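Ticket 109
Betreff: Backzeiten verschwinden nach dem Import aus Plercombe
Produkt: Candis Rezeptverwaltung, Version 4
Gemeldet von: Kursküche Bekero
Priorität: mittel
Status: gelöst, Nachtrag offen

Erste Meldung, 8:50 Uhr

Guten Morgen zusammen,
erst einmal: Candis 4 macht richtig Spaß! Die neue Suche nach Zutaten ist so flott, dass ich gestern Abend eine halbe Stunde lang nur herumgestöbert habe, und die Einkaufsliste sortiert endlich nach Regal. Jetzt zum Problem. Wir haben unsere komplette Sammlung aus Plercombe übernommen, das sind mehr als 300 Rezepte. Der Import lief ohne Fehlermeldung durch, die Zutaten stimmen, die Arbeitsschritte auch. Bei einem Teil der Rezepte ist aber das Feld "Backzeit" leer und die Temperatur steht auf null. In Plercombe sind beide Werte vorhanden, das habe ich bei Zwiebelkuchen, Scones und dem Kartoffelgratin nachgesehen.

Was ich schon versucht habe:
Import wiederholt, gleiches Ergebnis.
Cache geleert und neu angemeldet.
Anderer Browser.
Ein Rezept einzeln exportiert und eingelesen, Backzeit fehlt trotzdem.

Antwort Support, 9:35 Uhr

Danke für die ausführliche Meldung und das Lob, das geben wir gern weiter. Könnten Sie uns bitte die Exportdatei des Zwiebelkuchens schicken und dazu ein Rezept, bei dem alles geklappt hat? Bitte auch die Protokolldatei unter Verwaltung, Import, Verlauf.

Rückmeldung, 10:10 Uhr

Dateien hängen dran, als zweites Rezept habe ich den Hefezopf genommen. Beim Protokoll fällt mir auf, dass vor dem Zwiebelkuchen eine Zeile "Gerät ohne Zuordnung, Block übersprungen" steht. Beim Hefezopf fehlt sie. Ist das der Hinweis? Ich bin gespannt!

Antwort Support, 11:20 Uhr

Sehr gut gesehen, genau dort liegt es. Plercombe speichert Backzeit und Temperatur zusammen mit dem Gerät in einem Block. Candis liest zuerst das Gerät und sucht dazu die passende Kategorie. "Backofen" und "Umluftofen" kennt die Vorlage, beim Zwiebelkuchen steht dagegen "Miniofen". Für diesen Namen gibt es in der Vorlage keinen Eintrag, und der Import lässt dann den ganzen Block aus. Als Fehler wird das leider nicht gezählt, daher die grüne Abschlussmeldung.

Bitte so vorgehen:
Unter Verwaltung, Geräte einen neuen Eintrag "Miniofen" anlegen, Kategorie Kleingerät.
Im Feld "Andere Namen" alle Schreibweisen eintragen, die in Ihrer Sammlung vorkommen.
Den Import noch einmal starten, Option "nur leere Felder füllen".
Die Option "alles überschreiben" bitte nicht verwenden, sonst gehen Ihre Notizen verloren.

Rückmeldung, 13:05 Uhr

Das hat wunderbar funktioniert, jedenfalls fast! Der Zwiebelkuchen hat seine Backzeit wieder, das Gratin auch, und sogar die Hinweise zum Vorheizen sind da - die hatte ich gar nicht vermisst. Übrig bleiben 42 Rezepte mit leerem Feld. Ich habe die Liste nach Gerät sortiert, und da kommt ans Licht, wie viele Leute bei uns über die Jahre Rezepte eingetippt haben: Mini-Ofen mit Bindestrich, Minibackofen, Tischofen, Toastofen, Ofen klein, kl. Ofen. Einmal steht da bloß "der Kleine". Gibt es eine Möglichkeit, die Namen vor dem Import auszulesen? Von Hand geht es auch, nur rutscht mir dabei bestimmt etwas durch.

Antwort Support, 13:50 Uhr

Die gibt es. Im Importfenster auf "Probelauf" stellen, dann schreibt Candis nur die Gerätenamen ohne Zuordnung in eine Liste. Die Liste lässt sich direkt in "Andere Namen" einfügen, ein Name pro Zeile. Groß- und Kleinschreibung ist egal, Punkte und Bindestriche zählen mit.

Rückmeldung, 15:15 Uhr

Probelauf gemacht, Liste eingefügt, Import gestartet, und alle Felder sind gefüllt! Die Scones hatten zusätzlich ein Leerzeichen hinter "Tischofen", das hat der Probelauf auch gefunden. Großartige Funktion, die gehört viel weiter nach vorn ins Menü. Die Kursblätter gehen gleich über unseren Hovland in den Druck, die Vorschau sieht sauber aus, Backzeit oben rechts, Temperatur darunter.

Zwei Wünsche hätte ich noch. Die Abschlussmeldung könnte gelb werden, sobald Blöcke übersprungen wurden. Und im Druckbild wird "Kleingerät" mit "Kleing." abgekürzt, darüber stolpern unsere Kursteilnehmer bestimmt.

Antwort Support, 15:40 Uhr

Beides ist notiert. Die gelbe Meldung steht für das Update im September auf der Liste, die Abkürzung schauen wir uns getrennt an. Den Hauptfall setzen wir auf gelöst. Für die Gerätekarten können Sie inzwischen unter "Darstellung" einen eigenen Kurznamen und ein Bild hinterlegen.

Nachtrag Kursküche Bekero, 16:25 Uhr
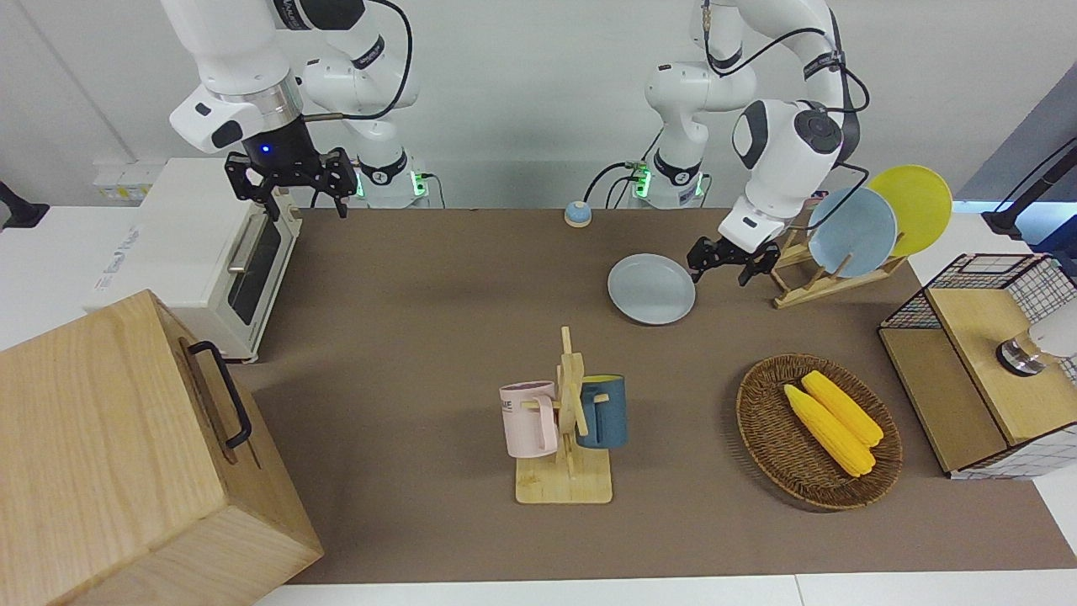
Die Gerätekarten habe ich gleich ausprobiert, und sie machen die Rezeptansicht so viel übersichtlicher! Name, Kurzname, Kategorie und die anderen Schreibweisen stehen jetzt auf einer Karte, und beim Tippen schlägt Candis sofort den richtigen Eintrag vor. Für so einen weißen Miniofen auf dem Tisch wie auf dem Bild lautet der Kurzname bei uns jetzt "Miniofen", ausgeschrieben und ohne Bindestrich. Eine Frage bleibt: Der Kurzname erscheint am Bildschirm richtig, in der PDF-Ausgabe steht weiterhin "Kleing." Muss ich die Druckvorlage dafür neu laden, oder gehört das schon zu der Abkürzung, die Sie sich getrennt ansehen? Eilig ist es nicht, die Blätter für den nächsten Kurs sind schon gedruckt.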